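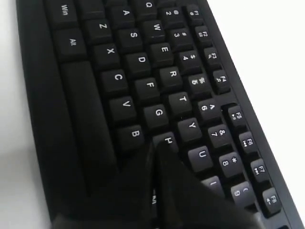 The Keyboard Is a Good Test and a Bad Demo

I have been to 11 robotics open days and have written up very few of them. Most follow one script: a welcome, a video with music, a robot handing over a bottle of water, coffee. The open day at Petkov, held in the Vatville building on Friday, March 10, 2023, had the welcome and the coffee. In place of the bottle it had a computer keyboard on a white table, and a two-finger gripper that was supposed to deal with it.

I think this was the right object to choose. I also think it was presented badly, and the two points deserve separate treatment.

Start with the object. A keyboard is cheap, standardized and familiar to every person in the room. It is also unpleasant for a robot in several ways. It is wide and thin, so a grasp across the long axis is out of reach for a small gripper and a grasp across the short axis has to be close to level. Its top surface moves when touched. Black keys on a black case give a vision system little to work with apart from the legends, and the legends change orientation with every change in the approach angle. Then there is the cord, which drags and catches.

The parallel-jaw gripper has its own difficulty, and it concerns visibility. A camera at the wrist looks along the fingers. As the fingers close on a target they cover it, so the view gets worse exactly as the tolerance gets tighter. The demo station relayed the wrist view to a monitor, and I spent most of my time watching that instead of the arm.
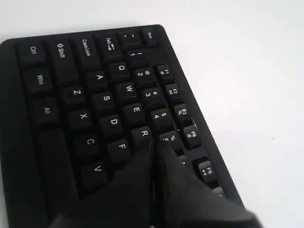 Wrist view at the keyboard. The fingertips are near R and 5, and the rest of the number row is hidden behind them.

Anyone who has tried to position a tool with this kind of view will know the problem. The system has a decent picture of Tab, Q, W and E, for which it has no immediate use, and almost no picture of what is under its own fingertips. There are known remedies: a second fixed camera, force sensing at the wrist, tactile pads, or a model good enough to remember what was there a moment ago. Each has a cost. Blagoje Softić, who ran the session for Petkov, listed them in that order and said his group would take a second camera over any of the others if it could have only one. I agree with him. Tactile pads are interesting, but they wear, and a maintenance crew can replace a fixed camera with no retraining.

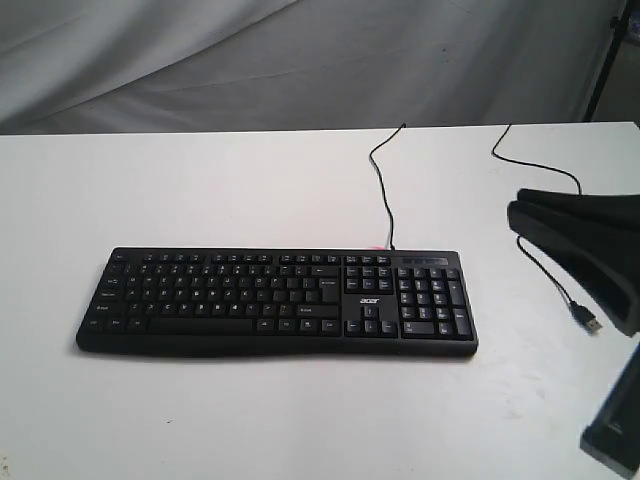
My objection is to the way results were reported. A slide shown before the session gave a figure of 600 trials and a success rate. It did not say what counted as a trial. Was the keyboard put back in the same pose each time? Was the cable free or tied down? Did a key pressed by accident on the way to a grasp count as a failure? I asked the last question and was told it did not, as the goal of the task was to move the keyboard. That is a defensible choice. It should be on the slide.

The distinction matters to buyers. Cleltureo, a refurbisher of office equipment that had sent several people to the session, handles peripherals in bins. For that company a stray key press is harmless and a snagged cord is serious. For a firm such as Maklow, which tests input devices, the priorities are reversed: the cord is routed out of the way and every contact with a key is the measurement. One success rate cannot serve both. Two columns in a table would have done it.

I would also like to see organizers stop using clean tables as a stand-in for easy conditions. A plain white surface with a plain gray backdrop removes clutter, which helps with repeatability, and I have no complaint about that in a lab. The visitors, however, included people who run sorting lines, and they left with no information on how performance changes when the surface is scratched steel and a neighboring object overlaps the target. Softić said tests of that kind are planned for June. They could have been mentioned in the first five minutes - they came up only when someone asked.

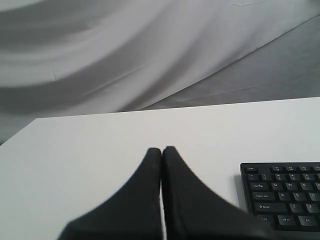 Both fingers beside the keyboard's left end, with a narrow gap between the tips.

What I would ask of the next open day is modest. Publish the definition of a trial. Give the range of starting poses in degrees and centimeters. Keep the wrist view on the large screen, where the people in the back can see it, and put the corporate video on the small one. Show 40 consecutive attempts without editing, including the resets, and let visitors do their own tally. If eight of them fail, say so and say how they failed. I would trust a supplier more on the basis of eight described failures than on a percentage with a decimal point.

The coffee break was scheduled for longer than the demonstration. I would reverse that as well.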